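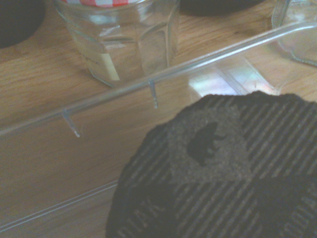 A plaid item with a bear patch, beside a clear plastic tray on the worktable at Nevura.

Bontu Fikre talks with her hands, and by the time she has poured me a coffee she has already moved everything on the table twice. She runs Nevura, a secondhand shop in Jirnia, out of a front room that gets lovely light until 12 (she shuts the blinds after that, so the fabrics don't fade).

"People bring me a bag and say, oh, it's only junk," she tells me, "and then I find a thing like this one, with the little bear on it, and I'm happy all afternoon!"

The gray plaid has clearly won her over. She loves the fuzzy patch, and the pale letters that run along the curve. Small finds go into clear trays, which she swears by. "I used to keep it all in shoeboxes, and I'd open 20 of them looking for one button. Now I just look."

December is her busy month, when she gets up to 200 bags and her sister drives over from Hamann to help sort. Does she ever keep anything for herself? She laughs for a good long while. "You should see my closet," she says.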